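Haltville, im Dezember
Von Shuzhen Tang, Pressestelle

Wolum legt Bericht zur Überwachung von Amtsträgern in Grinavine vor

Die Dokumentationsstelle Wolum hat ihren Bericht über Absetzungen und Festnahmen innerhalb der Staatsführung von Grinavine veröffentlicht. Ausgewertet wurden 91 Personalverfügungen der Regierung sowie mehr als 3000 Meldungen der staatlichen Nachrichtenagentur Jia. Der Untersuchungszeitraum umfasst fünf Jahre.

Der Bericht unterscheidet zwischen regulären Versetzungen, Entlassungen mit Begründung und Fällen, in denen ein Amtsträger ohne Bekanntmachung aus den amtlichen Teilnehmerlisten verschwindet. Die dritte Kategorie betrifft vor allem das Verteidigungsministerium und die Verwaltung der Grenzprovinzen. Als Verschwinden gilt das Fehlen bei zwei aufeinanderfolgenden Sitzungen des Staatsrats, sofern weder Krankheit noch Auslandsreise gemeldet wurde.

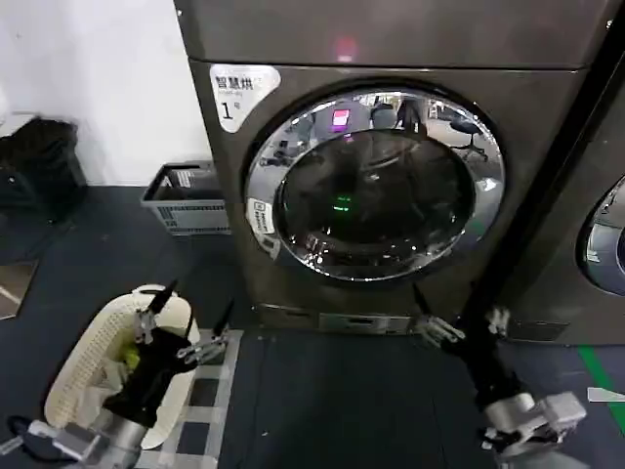
Lässt sich aus dem Fehlen auf einer Teilnehmerliste auf eine Festnahme schließen?

Für sich genommen reicht das Fehlen dafür nicht aus. Wolum stuft einen Fall erst dann als mutmaßliche Festnahme ein, wenn 2 voneinander unabhängige Quellen den Freiheitsentzug bestätigen. Alle übrigen Fälle werden unter »Verbleib ungeklärt« geführt.

»Die Agenturmeldungen werden nachträglich geändert, teilweise noch Monate nach der Veröffentlichung«, erklärt Boyang Cui, Leiter der Auswertung. »Wir vergleichen deshalb die archivierte Erstfassung mit der jeweils abrufbaren Version. Namen, die nur in der Erstfassung vorkommen, werden gesondert erfasst.«

Die Regierung von Grinavine hat eine schriftliche Anfrage zu den ungeklärten Fällen nicht beantwortet. Eine Stellungnahme würde dem Bericht als Anhang im vollen Wortlaut beigefügt.

Der Bericht enthält ein Verzeichnis der geprüften Verfügungen, eine Beschreibung des Kodierverfahrens und eine Übersicht der Abweichungen zwischen den Textfassungen. Angaben zu Quellen im Land wurden so weit gekürzt, dass Rückschlüsse auf Personen ausgeschlossen sind. Redaktionen können den Volltext und die anonymisierten Tabellen bei der Pressestelle in Haltville anfordern.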